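Can a Machine Do the Small Jobs Yet?

It has been my practice, since leaving full-time plant supervision, to set down each spring an account of where automated labor stands with respect to the ordinary chores of the shop and the household. Readers have asked whether the position has changed since last April. It has changed somewhat, and the present entry records in what respects.

I should state my own standing in the matter. For many years I was responsible for a finishing and packing department at Beltard, a plant that made hinges, brackets and the hardware that goes with them. A large share of the payroll went to work that a visitor would hardly notice. Parts were picked up, turned the right way, stood in a tray, counted and handed on. The machining itself had been automated long before my arrival. The handing on had not.

In my final year we reviewed the department's tasks with a view to automation and listed 533 separate operations. Of these, 90 were judged suitable for the equipment then on the market. Nearly all of the 90 involved a single part, always presented in the same position, at a fixed height. The remainder were left to people, and the review was filed.

The difficulty is easily explained to anyone who has emptied a kitchen drawer. A person reaching for a bolt does not measure it. The hand closes until it meets resistance, the wrist corrects the angle, and the bolt is set down on its head without any thought being given to the matter. A short, thick bolt and a tall, thin one are handled differently, and the person handling them could not say how. To write such knowledge down as instructions has been attempted many times, generally at great expense.

The approach now favored is to record people doing the work and to train the machine upon the recordings. The operator holds a gripper of the same general form as the one the robot will use, so that what is learned by the one may be carried over to the other. I regard this as sensible. It is close to how we trained new employees, who stood beside an experienced one and were told very little.
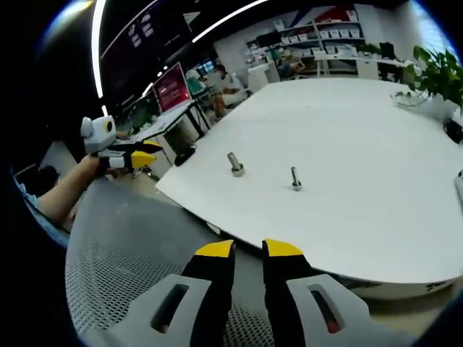 How long will it be before a household can buy a machine that tidies a table? I expect a limited machine within several years, suited to a few kinds of object and a cleared floor, and a general one a good deal later.

My caution rests on the matter of variety. A bolt is a cooperative object. It is rigid, it has a flat head, and it does not change shape when gripped. A dish towel has none of these merits, and a half-full glass has still fewer. The shop floor can arrange itself to suit the machine by means of trays, fixtures and good lighting. A family cannot reasonably be asked to do the same with its kitchen.

My former colleague Csaba Pap takes the more hopeful view. He now advises Fendex on its packing lines, and in our correspondence he has argued that the household is the easier case, on the ground that it is in no hurry. A packing line that falls behind costs money by the minute. A dishwasher unloaded over the course of an afternoon costs its owner nothing. I had not considered the point and I concede its force. He further reports that a trial cell at Fendex placed 3,820 small fasteners during its first month, with 792 requiring correction by hand. He considers the result encouraging. I would not have accepted it from a new employee, although I would have kept the employee.

There remains the question of supervision. A machine that must be watched has not relieved anyone of the chore. When Primora installed its sorting arm, the operator formerly assigned to sorting was reassigned to standing beside the arm, and was by all accounts less content than before. Any claim that a task has been automated ought to state who is standing nearby and what that person is paid.

For the coming year I intend to follow three tasks in particular: setting upright parts in a tray, folding a flat cloth, and returning mixed cutlery to a drawer. The first I expect to see done reliably. On the second I have no firm opinion. The third I have attempted to explain to my grandchildren without success, and I shall report on the machines when there is something to report.

Correspondence on the Pugh trials, which several readers have raised, will be answered in a separate entry.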